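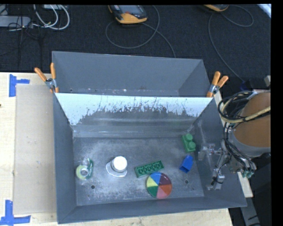

Versuchsplatz 2 in Rarenholm: Graue Wanne mit Trennblech, rechts Arm und Greifer.

3. Dezember 2018

Der Termin bei Laryea stand seit Januar im Kalender und wurde zweimal verschoben. Jetzt hat es geklappt. Das Labor in Rarenholm öffnet einmal im Jahr für Besucher, angemeldet waren 24 Personen, geführt wurde in zwei Gruppen. Ich war in der zweiten, mit Benedicta Atinga, die dort die Greifversuche betreut und Zwischenfragen angenehm knapp beantwortet.

Thema am Platz war das Vereinzeln gemischter Teile aus einem Behälter. Die Wanne ist durch ein schräges Blech quer geteilt, gehalten wird es von zwei Federzwingen mit orangefarbenen Griffen. Das hintere Fach bleibt leer, gearbeitet wird nur vorn. Ich hätte eine verschraubte Lösung erwartet. Laut Atinga wird die Trennung öfter versetzt, und Zwingen sind in Sekunden gelöst.

Die Teile sind bewusst uneinheitlich: Spielbausteine, eine weiße Flasche mit rundem Deckel, eine Scheibe mit sechs farbigen Segmenten. Der grüne Baustein mit der hohlen Seite nach oben ist der unangenehme Kandidat. Von außen lässt er sich sauber fassen, liegt er aber an einem anderen Teil an, fehlt auf einer Seite der Platz für den Finger. Genau so lag er dort, mit der Kante an der Scheibe. Flache Teile sind ein eigenes Problem, der Finger muss fast auf den Boden, und dann entscheidet die Kraftbegrenzung, ob der Griff abgebrochen wird.

Gefahren wurde mit der Planungssoftware Zulavar. Vorgabe für einen Durchgang: maximal 18 Sekunden pro Teil, vom Anfahren bis zum Ablegen. Bisher liegen mehr als 300 protokollierte Durchgänge vor. Die Quote wollte man nicht nennen, die Fehlerklassen schon. Am häufigsten ist die Kollision mit der Seitenwand, danach das Verdrehen des Teils im Griff. Der Arm greift seitlich über den Rand, der Raum an der rechten Wand ist entsprechend knapp.

Was mir aufgefallen ist: die Kabelführung. Ein dicker heller Schlauch und mehrere schwarze Schleifen laufen offen am Arm entlang. Für den Versuch ist das in Ordnung, in einer Anlage würde ich es so nicht abnehmen. Auf die Frage nach der Lebensdauer der Leitungen gab es keine Zahl - getauscht wird nach Sichtprüfung.

Nicht gezeigt wurde die Zelle für Carkside, angeblich wegen laufender Abnahme. Schade, denn dort soll derselbe Planer mit sortenreinen Teilen laufen, und der Vergleich der Taktzeiten hätte mich mehr interessiert als der Vortrag davor. Die Folien kommen per Mail. Wenn die Fehlerklassen darin aufgeschlüsselt sind, trage ich sie hier nach.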